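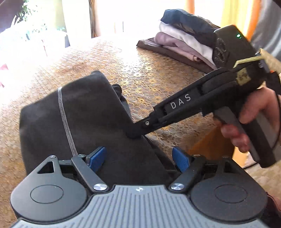 En noviembre toca cambiar la ropa del armario, y este año he empezado por lo oscuro: pantalones de estar por casa, dos sudaderas y una bolsa de tela Daltton que ya no uso. Lo voy doblando en el salón por la mañana, que es cuando entra más luz y distingo el negro del gris.

Los cordones son lo más pesado. Si se quedan por fuera se enganchan con todo, así que los meto hacia dentro antes del último doblez. Las tiras las dejo para el final – pocas prendas mías las llevan y se doblan aparte.
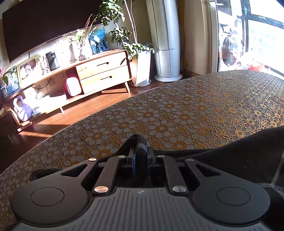
Después separo lo que se queda de lo que se va. Las cajas son de Brillari, 11 en total, y me costaron más de lo que quería gastar. Caben debajo de la cama si no las lleno hasta arriba. Lo que no me he puesto desde el invierno pasado va a una bolsa aparte, sin pensarlo mucho.

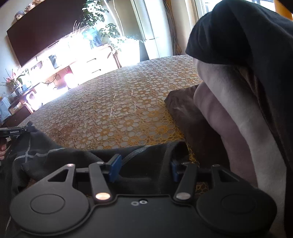

Tela gris oscuro por doblar y el mantel de encaje.

Me falta la ropa de abrigo, que sigue en el trastero.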